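Can a robot clear my workbench yet?

9 March 2024

Every January I promise myself a tidier shed, and every January I end up reading about robots that might do the tidying for me. This year I went further than reading. I've been playing with Skellum, a simulator that lets you put a pair of robot arms on a pretend table and give them jobs, and I've lost most of my weekends to it -- happily!

The job I picked is the one I hate most. You finish a repair, and there are bits everywhere: small blocks, offcuts, the tool you were using, something long and awkward that lives on a shelf. Sorting that lot takes me ten minutes and no thought at all. For a robot it's a proper challenge, and I find that endlessly interesting.
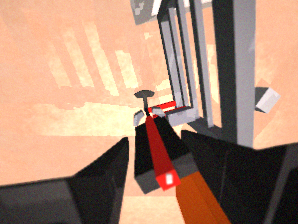

Close in between the fingertips, with the red and black piece in the middle.

I've grown very fond of this view. From a chair you see a table with some stuff on it, but down at finger level everything is a wall or a gap, and you start to understand why picking up one thing without nudging its neighbour is so hard. I ran the Tristance grasp planner 532 times over a fortnight, on all sorts of layouts, and it got a clean lift in 34 per cent of them. I was thrilled with that. My first go, with settings I'd made up myself, got none.

The misses teach you more anyway. Small cubes on open table are easy. Put the same cube beside something tall and the planner dithers, comes in from a silly angle and gives up (I do the same with the back of the fridge).

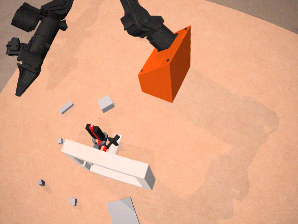 Two arms, one table, and plenty of small grey bits to put away.

Two arms ought to help, and sometimes they do. One can steady a long piece while the other fetches. The trouble is agreeing whose turn it is. A friend who works at Kovbridge, where they pack shelf brackets, tells me the shop floor gets round this by giving every part its own tray, so the arm never meets a muddle. Fair enough, but my shed is all muddle.
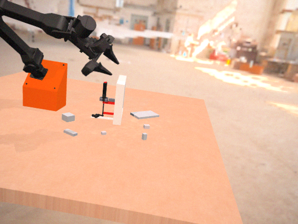

Shed Notes, no. 100

So, chores. Would I let one loose on the washing-up? No. Would I let one sort screws overnight, with a lid on anything I cared about? I think I would, and I wouldn't have said that a year ago. Next I'm trying the Juhász controller, which is meant to be gentler when a finger touches something early. If it manages the tall pieces I'll post the settings, and if it flings them across the floor I'll post those too.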